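2026-03-25
By Fuseini Ansah

Voice actors don't get enough credit for bad scripts. I watched all 20 episodes of Budo last month, a cartoon about a goat who runs a ferry, and the only reason I finished was Tymofii Vakulenko. He plays the goat. The jokes are weak and the plots repeat, but he reads every line as though it matters.

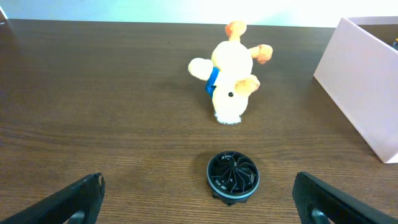

Reviewers usually praise the drawing first. The look of a character is settled early and seldom changes, while the voice has to be found again in every recording session. A stuffed toy with a cream-coloured body and a black button eye has no character until someone speaks for it, and children know this because they do the voices themselves. Producers seem to forget it.

The feature film, due in May, has replaced Vakulenko with a better-known name from live action. I have nothing against the new man. He was good in Brisari. But he has never carried a cartoon, and the trailer sounds like someone reading at a desk.

Studios think a famous name sells tickets to parents. My daughter is six and has never heard of him. She asked me why the goat was sick.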